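A day at the home textile fair in Drurkau

Posted in: Visits and fairs

My cousin asked me three times to come with her to the textile fair in Drurkau, and this year I finally said yes. She sells kitchen cloths and bed sheets in a small shop and goes to buy for the autumn. I only like tablecloths. We took the early train and were at the gate on 2024-05-23 before it opened, and there was already a long line for coffee.

Getting in

The ticket costs 40 at the door and it is good for the whole day. You must write your name and your shop on a paper badge. I have no shop, so I wrote the shop of my cousin, and the lady accepted it. The map says there are 542 stands in two halls. Hall 1 is curtains and carpets, and I can say very little about it, because we walked through it fast. Hall 2 is for table and kitchen, and there we stayed until our feet were hurting.

The Gastance stand

Gastance makes bed linen, but this time they brought also napkins. The cotton was thick and very nice in the hand. The smallest order is 200 pieces of one color, so it was not for us. My cousin took a card and a long price list, and she read this list during the whole lunch.

Lunch was soup and bread in the passage between the halls. There were not enough chairs. I advise you to bring a sandwich.

The Nuchit table

In the afternoon we went to Nuchit, a family firm which sells table and kitchen cloths. Mohit Kashyap was at the stand and he explained us how they finish the edges. He believes that a cloth is old when its border is old, even if the middle is still good. I looked at my own kitchen towels differently when I came home!

He let us touch everything. I liked most a purple cloth with rounded corners and a dark stitched border, lying folded on a white tablecloth with zigzags and small triangles woven in it. I asked if the white tablecloth was also for sale. It was not, it belongs to his mother. My cousin looked more at the blue plates and wanted to know where they came from, but this he could not tell us.

We stayed there maybe too long. In the end my cousin ordered 100 kitchen towels in gray, with delivery in June, and she got a small discount after some discussion.

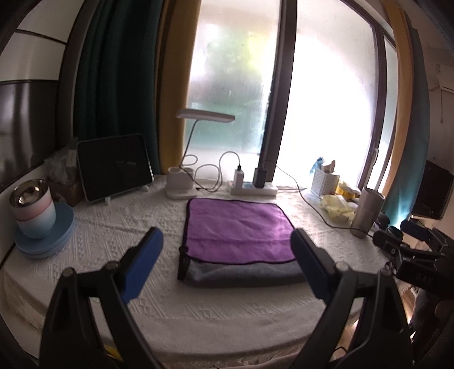 Tinent and the way home

The last stand for us was Tinent, with oven gloves and aprons. They were already packing, and the man was tired, so we bought one apron and left him in peace. The pockets are too small for a phone, but the cotton straps are long and I can tie them in front, as I prefer.

The bus from the fair to the station goes every half hour and the stop is behind Hall 1, on the side of the parking. We went first to the wrong side and missed one bus. On the train my cousin was already making her list for next year, and I slept until our station.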